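4.2 Materials kept near the glass table

The diaries described in Section 3 cover 40 households and contain some 900 entries on the care of living room furniture. Glass tabletops take up a larger share of these entries than we had planned for. Wooden tables are mentioned when something is spilled on them or when they are waxed. Glass tables are mentioned on ordinary days, often more than once, and the entries are mostly about marks: fingerprints near the rim, rings left by cups, and streaks that come from the cleaning itself.

We coded each entry for what was used, where it was kept, and who used it. Two kinds of material stood out in the coding. The first is the soft towel or cloth, which people use dry or nearly dry. The second is the block or sponge, which people use damp and put away somewhere else. Figure 2 gives one of each, the block over a round table with a clear glass top. The towel has a thick, looped chenille texture. The block is porous and has a thin cord wrapped loosely around it.
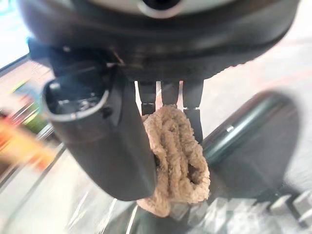

Figure 2. (a) Beige looped towel, hanging bunched; (b) tan sponge-like block with orange cord, over the round glass top. 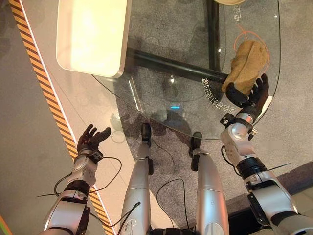 Sayaka Hayashi
Lead author, Household Materials Study

Looped towels were liked by most of the people who owned one. The reasons given were that the loops pick up dust and that the towel is pleasant to hold. The complaints had to do with lint. One participant in the Vellavus group wrote that she wiped the table with a looped towel and then went over it again with her sleeve. Entries like this were coded as a second pass. Second passes were more common on glass than on any other surface in the diaries, and they were seldom planned. People sat down, saw the table against the light from a window, and got up again.

How the towel was held also came up, mainly in the interviews. Flat cloths were folded into a pad and turned over when one side was dirty. Thick towels were usually bunched, and participants found it hard to say which part had already been used. Several solved this by keeping one corner out of the bunch for the rim of the table. The rim is discussed further in Section 4.4, where round and square tops are compared. For now it is enough to note that a curved edge has no corner at which to stop, and that people described going around it until they felt they were done.

Blocks and sponges were treated with more caution. Participants were worried about scratching, and a block that had been used on pans was kept away from the living room. Mwangi Masanja, who did the interviews in the Zikau group, asked how people told the two kinds of block apart. Color was the usual answer, followed by place. A few people marked the block in some way, with a cut corner or a tie. We coded cords, ribbons and rubber bands together as "ties." In the diaries a tie had one of three uses: to hang the block up, to mark it, or to keep it together with something else. These uses overlap, and we did not try to assign a single use where the entry was unclear.

Storage followed the material. Towels stayed close to the table, over the arm of a chair or in a basket. Blocks went back to the kitchen or the bathroom. The result was that the towel was used for small marks and the block was fetched only when the towel had failed. Kgomotso Hlongwane's coding of the October diaries shows the same order, although those households were smaller and had fewer carpets. The carpet matters more than we expected. Participants with carpet under a glass table wrote about drips and crumbs going over the edge, and some of them gave up the damp block for that reason and used only the towel.

Disagreements between the two coders were mostly about whether a material was being used or only moved. A towel lifted from a table in order to set down a tray is not cleaning, but the diaries often record it in the same sentence. We kept such entries under "handling" and left them out of Table 3. They are taken up again in Section 5, together with the entries on clearing the table before meals.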